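Notebook, two-arm cell, bench 2
Wednesday, July

Started 8:40. Purpose today is to get the working rules for the two-arm cell into one list that everybody uses. Right now there are three versions: the sheet Svetozár taped inside the cabinet door, my own notes from spring, and what Catarina tells new people when she walks them through. They mostly agree. Where they don't, I've put down what we settled on.

Rule 1, people. One person is the operator for a session and their name goes on the board before power on. Anybody else stays behind the tape unless the operator says otherwise out loud. Svetozár's sheet says "supervisor" in some places and "operator" in others. Going with operator everywhere.

Rule 2, e-stop. Press it once at the start of every session, with both arms powered and still, and check that both drop out. Italo has been checking only one arm because they're on the same circuit. They are on the same circuit, but the Tilia controller has its own relay and we have had that relay stick. Check both.

Rule 3, speed. Anything new runs at 12 percent until it has gone through start to finish three times without a stop. After that 33 percent. Full speed only with the tape line clear and the operator's hand on the pendant. Pierina asked whether a changed waypoint counts as new. Yes. A changed grip force also counts as new.

Rule 4, shared space. Only one arm at a time goes past the centerline of the table. The other one parks on its own side first. This is in software now (Sérgio's lockout, the Prorkano config file, line 2,650 if you need to find it) but the lockout does not run in manual jog, so in jog it's on the operator.

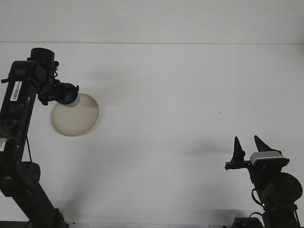
Still on rule 4. We argued about what "parked" means. My notes said joints at home. Catarina's version was anything below the elbow on its own side and not moving. Home takes too long to reach between steps and people skip it, so we're going with hers, plus the gripper has to be in a known state, open or closed, and the operator has to be able to say which. An arm stopped mid-motion by a fault is not parked, even if it's on its own side. Clear the fault and send it to a park pose.

Rule 5, held parts. Never reach under a part that an arm is holding. If it has to come off by hand, put the arm in hold, get both of your hands on the part, and have the second person release. This needs two people. If you're alone, jog down until the part is supported by the table and release there.

Rule 6, table. Clear it before power on. Tools, tape, coffee, Allen keys, the lot. Wipe with the dry cloth. The solvent wipes from Lo Presti leave a film and I'd like them out of the room, will ask.

Rule 7, cables. Run each wrist through its full range by hand, power off, on the first session of the week. Look for any loop that pulls tight or can catch on a joint. If a clip is missing, the arm doesn't run until it's replaced. Spare clips are in drawer 18.

Rule 8, log. Every stop gets a line, including the ones where you pressed it for no good reason. Time, which arm, what it was doing, who. We had a long stretch in spring with no stops recorded at all and I don't believe it.

11:15. Read the list to Pierina and Sérgio at the bench. Sérgio wants rule 4 to cover handovers, where both arms have to be near the centerline by definition. Fair point. For now: handovers run at 12 percent no matter how many times they've passed, and the lockout gets disabled only inside the handover routine, never globally. He's going to write the routine so it turns itself back on if the program aborts. Until that's tested, no handovers.

Pierina's comment was that rule 3 and rule 5 should be printed bigger than the rest. OK.

Open items:
Confirm with Flardale what the rated stopping distance is at full speed, the manual gives it for an unloaded arm only.
Tape line was measured from the old table. Remeasure.
Take Svetozár's sheet down when the new one goes up. Tell him first.
Italo to redo the e-stop check with me watching.

Stopped 12:05, power off, board wiped.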